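洞洞板工作台收纳教程：把一张乱桌子变成顺手的桌子

我在自家北边的小房间里折腾工作台已经好几年了，修收音机、粘模型、给孩子的玩具换电池，全在一张桌上。去年 12 月我终于下决心把整套收纳推倒重来，做完之后用得太开心了，忍不住把步骤完整写下来（有点长，泡杯茶慢慢看）！

需要准备的东西

洞洞板一块，孔距统一就行，我用的是 Kurovero 的金属板
配套挂钩 31 个，长短混着买
带卡扣的小料盒 13 个
木条两根，垫在板后面
M5 螺丝、膨胀管、水平尺、铅笔、美纹纸胶带

第一步：先清空，别急着买盒子

把桌上和抽屉里的东西全部搬到地上，铺一块旧床单，一件一件摆开。这一步最累也最有意思，我翻出了三把一模一样的尖嘴钳，还有一卷找了两年的焊锡丝！

摆开以后按“多久用一次”分堆：每天用的、每周用的、一年用一两次的。很多人习惯按种类分，螺丝刀归螺丝刀，钳子归钳子，看着整齐，用起来却要满墙找。我常用的螺丝刀其实就两把，剩下那一排完全可以住抽屉。

第二步：量手臂，定高度

坐在平时坐的椅子上，伸直手臂，在墙上用美纹纸贴出左右能够到的范围，站起来再贴一遍。两个范围重叠的那一块就是黄金区，每天用的工具全放这里。

我的板子下沿离地 700 毫米，刚好压在桌面后边线下面一点，小零件不容易从缝里掉下去。你的桌子高度不同，数字跟着改，别照抄我的。

第三步：装木条和板子

洞洞板背后一定要留空隙，挂钩要从孔里穿过去再往下扣，贴着墙就扣不住了。两根木条横着固定在墙上，上下间距我量下来是 416 毫米，每根打三颗膨胀管。打孔之前先确认墙里没有电线！拿不准就请懂的人来看。

上板的时候最好有个帮手扶着。先拧中间一颗螺丝，不要拧死，放上水平尺调正，再装两端，最后统一拧紧。

第四步：纸样排布法

这个办法是从 Jelle Aerts 的一篇木工笔记里学来的，太好用了。把每件工具放在旧报纸上描一圈，剪下来，用胶带贴到板上随便挪。挪纸片比挪挂钩快得多，十分钟就能试好几种排法。

几个小经验：
重的往下挂，轻的往上挂。
钳子、剪刀柄朝下，取的时候手腕顺。
相邻两件之间留两个孔的空，手指能伸进去。
惯用手一侧放手动工具，另一侧放胶带、尺子这类拿了就走的。

排好后先照着用一个星期，再把纸片撤掉。我头一版把热熔胶枪挂在右上角，电线每次都扫过台灯，第三天就换了地方。

第五步：料盒和标签

料盒宁可小，不要大。盒子一大就什么都往里丢，过一个月又变成杂物盒。我给每个盒子写两行标签，第一行写里面是什么，第二行写规格，比如“自攻螺丝 / 3×16”。标签纸我用 Clarnon 的哑光款，铅笔能写也能擦，改内容很方便。

实在归不了类的零碎，准许自己留一个“待定盒”，只留一个。盒子满了就必须清，清完才能继续往里放。

第六步：桌面上的规矩

墙上收拾好了，桌面还是会乱，这很正常！干活的时候东西摊开才顺手，关键在收工那几分钟。我的做法是设个五分钟闹钟，从左往右收，铃响就停。天天收，五分钟绰绰有余。

另外，桌面本身也可以带孔。带孔台面能直接插限位销、装夹具，夹工件特别稳，缺点是小螺丝爱往孔里钻，拆东西时记得垫一块软垫。软垫挑浅色的，黑色小螺丝掉上去一眼就能看见。

常见问题

租房不能打孔怎么办？
用落地支架，或者把洞洞板夹在桌子后沿。夹的时候板子高度别超过桌面深度太多，不然容易前后晃。

挂钩一拿工具就跟着掉？
多半是挂钩粗细和孔径不配。换带锁扣的款式，或者在钩脚缠一圈美纹纸，能凑合很久。

木板的好还是金属的好？
我两种都用过。木板便宜，自己也好裁，孔口用久了会毛；金属板挺括，还能吸磁铁，裁起来费劲。放在潮湿的地方我会选金属的，记得看看涂层完不完整。

孩子的玩具也在这张桌上修，怎么分开？
单独给一个托盘，修到一半的连零件一起端走，第二天再端回来接着弄，一颗螺丝都不会丢。
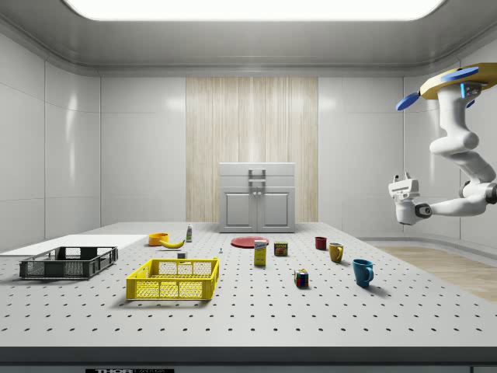
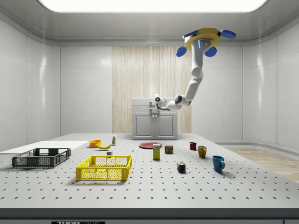
两图均为渲染图：带孔台面的桌子，房间墙面为亮面白色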